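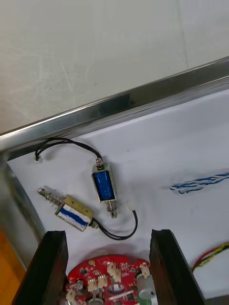

Solenoids for the latch, blue coil one and the yellow-frame one w/ the return spring. Twisted blue/white cable at right.

April, 4:40 pm, bench 2

Sorting parts for the Fivska drawer latch before Kenneth needs the bench back. Pulled everything out of the mixed bag, most of it went straight to scrap. Down to these two as candidates.

Blue coil: stepped plunger, no spring on it. Would need an external return, and Rosalba doesnt want to redo the bracket. Wire leads ok length for us.

Yellow frame: has the spring on the rod already. Leads end in a small white connector, want to keep that and not cut it. Need the mating half, checked two drawers, no luck. Ask Solveig, she ordered connectors for the Norkiteo job.

Neither has a part number I trust. Bag says Brirnon but the bag has been reused who knows how often.

To measure tomorrow, both:
- coil resistance cold, then again after 3 min on
- stroke
- pull at half stroke, spring scale not the load cell (load cell is still reading high, see Gisela's note)
- hold current

Latch cycle count on the old unit was 2,791 when it stuck. Plunger was scored all down one side, pretty sure thats misalignment and not the coil. So whichever one we pick, check side play first!! Target is 700 cycles on the jig with no sticking before we even talk about mounting.

Supply: set the current limit BEFORE plugging in. Last time I forgot and the frame got too hot to hold.

Leaning yellow. Will change my mind if the stroke is short. Spring may be too stiff for the supply we have, have to see.

Sixten wants the white tray back when done. Labels for both parts, masking tape is fine, do that befroe anything else.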